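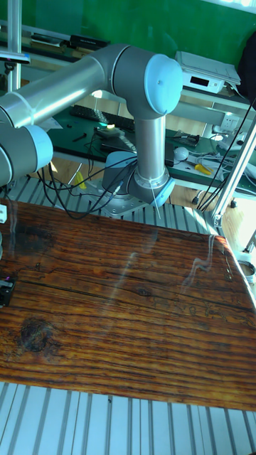 Apr 18, 2026

Second day at Nesholm and my opinion of the arm has not improved. Rosalie Hubmann met me at the door and asked whether I was going to be difficult again. I said probably.

The question she wants answered is whether a machine can wipe down a varnished tabletop well enough that I would let it near the ones we finish at Mayrhofer. I have been wiping tables for a living, among other things, for more years than this arm has had joints. So I sat on the stool and she talked me through it. They have 216 recorded wiping passes so far. I asked how many of those were on dark grain with a knot in it. She had to look that up, and the answer was 2.

My trouble is with the wood. That top has deep lines and cracks running the long way, and dust sits down in them. A person feels that through the cloth. You slow down, turn the cloth over, go along the grain and lean on it a little. The arm goes where it has been told to go. Rosalie says the next version will sense the pressure. Last June, when Leopold Imhof came to our shop with his slides, the next version was also going to do that.

Then there is the shine. The light lies in pale streaks on the varnish and I asked how the thing tells a streak of light from a smear of polish. I have to put my head down sideways to tell, and I know what I'm looking for. She said it was a good question and wrote it in her notebook. I would have liked an answer better.

Leopold called over lunch and quoted me a price of 2988 for a year of the Vasen software, arm not included. I told him what I pay Jonine for her afternoons and that she also does the windows, empties the bins and notices when a leg is loose. He said I was comparing apples and oranges. Maybe so, but I only have the one budget. Must remember to ask him if that figure has tax in it.

To be fair to Rosalie, she doesn't oversell. She thinks flat, plain, light-colored tops could be done by machine before long, if someone clears them first. I can believe that. But clearing them is the job! At home I spend ten minutes moving the keyboard, the mouse, the screwdriver I left out and a heap of cables, and then one minute wiping. I'd pay for help with the ten.

Agreed to send her two old boards from the back of the shop, one with a bad knot. Not promising anything beyond that. Bus was late, knee sore from the stool. Cold potatoes for supper and wiped the kitchen table myself.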